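Home Recipes House Stuff About Contact

4 min read

So the new dishes are here, and I have a mountain of packaging to get through, and naturally I'm writing a blog post instead of dealing with it.

I ordered the whole lot from Tovora back in July, after the second cereal bowl in a month went into the sink and came out as two bowls. I'd been putting it off forever. We had plates from my grandmother, plates from my first apartment, one plate from a hotel (don't ask), and nothing stacked. Every time I opened that cupboard I had to hold the top three things in place with one hand while I fished for whatever I wanted with the other.

I went with plain white. I know, I know! Cameron wanted the speckled ones and I did think about it, but I kept picturing trying to match them in five years when half of them are gone. White you can always find. I ended up with 18 pieces, bowls mostly, because we are bowl people. Pasta goes in a bowl, salad goes in a bowl, last night's dinner was toast and it still somehow went in a bowl.

What I hadn't planned for was the cartons. I left some of the white ones in one piece, folded up into little open trays, because I hate throwing out a good box and these are really nicely made. Nice crisp creases, flaps that stand up on their own. My big idea is to use them as drawer dividers. The junk drawer needs help. It has batteries in with the birthday candles, and a tape measure that comes out with a tangle of twist ties every single time.

If you want to try it too, a few things I've picked up so far:

Get a feel for the folds before you start pulling. I ripped the first one right down the corner by being impatient, and thin card does not forgive you. Work one flap loose at a time, holding it down low by the fold and easing it out. If you grab it by the top it just bends in the middle and then it has a crease there forever.

Measure the drawer on the inside. I measured the front of mine, like a genius, and cut a tray too wide. It's now holding tea bags on the counter, where it looks fairly good, so fine.

A strip of double-sided tape on the bottom keeps the trays from sliding to the back every time you shut the drawer. I used the stuff left over from hanging Manaia's posters.

Tall flaps can stay up if your drawer is deep enough. I like them for keeping pens away from everything else. In a shallow drawer, fold them down inside for a double wall and it feels a lot sturdier.

I still have to decide where the old dishes go. The hotel plate is staying. My grandmother's are going on the high shelf, wrapped in dish towels, and the rest can go in a box by the door, where it will probably live until spring if I'm being realistic about myself. And the cupboard itself needs new shelf paper before anything white and shiny goes in there, so that's tomorrow gone.

Anyway, the counter is covered and I have to clear enough room to make dinner, so I'd better get moving.

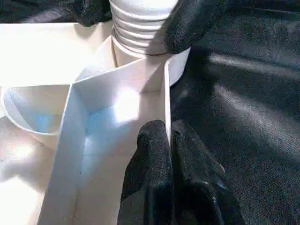

Lorraine Cosgrove: I did the box thing in my bathroom drawers and they lasted well over a year before they went floppy. Mine were shoe box lids, so a bit thicker than yours. One tip, line the bottom with shelf paper scraps if you're keeping anything that might leak. I lost two of them to a bottle of hand lotion. And good call on plain white, I've been trying to replace one green saucer since forever!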